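The Shelf Is the Cheap Part

The woman who runs Lamo, a home-storage consultancy that works mostly with people in converted industrial spaces, wants it understood that she does not sell calm. She sells shelving advice. When I told her that her trade has a reputation for promising inner peace by way of matching bins, she put down her coffee and said I should try living with her for a week.

I came in doubtful and stayed that way for most of two hours. Her pitch is that large open rooms go wrong near the door, and that the fix is to decide early what gets put down there. I said this sounded like something my mother told me for free.

"Your mother was right," she said. "Did you do it?"

I had not. She went on. Open cubes, she argues, get a bad name from people who fill every one of them the day they go up. "You buy a unit with open compartments and then you go buy things for the compartments. That's backwards. I want the top ones empty when I leave. If they're full in May, fine, call me in May and we'll talk about what moved in."

Isn't an empty shelf a wasted shelf? She has heard that one, most often from landlords. "A full shelf is where you stop looking," she said. "You put the blue cloth away and you know where the blue cloth is. Put five more things on top of it and you own a pile." 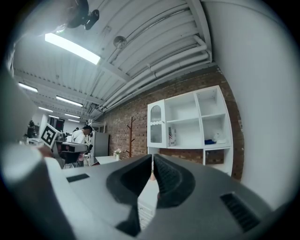 What should go on a low shelf by the door? Bags, cloths and anything else you pick up on the way out, with heavier items kept at the bottom so the unit stays steady.

She is less convincing on glass doors. A narrow glass-front cabinet with a fancy top, she says, gives people one place to be proud of, and they leave the rest alone. I asked for evidence. She offered a client in Galten who kept hers neat for two years. One client is not much evidence, and she admitted as much, a little crossly.

Then there is the matter of coat racks. The Astis building, where she did one of her first jobs, had wall hooks drilled into old brick, and she has disliked them ever since. "Brick crumbles. The mortar crumbles. The hook comes out with the coat on it. Get a standing rack and move it when you're sick of it." A fair point, although a standing rack can tip over, and I have seen it happen. "So don't hang 20 coats on one side," she said.

I asked about flowers, which seem to turn up in every room touched by someone in her line of work. Are they there to distract from the price? She laughed for the first time. A small table with a vase on it, she said, is a table where the mail doesn't land. Her former partner at Paquette used a bowl of lemons. The lemons went bad and the mail came back.

Her first visit runs 20 minutes and costs nothing, and the bill for anything after that depends on the room. I asked what share of clients go back to their old habits. She wouldn't give a number. "Plenty," she said. "They still have the shelves."

Contact | © Lamo | Back to top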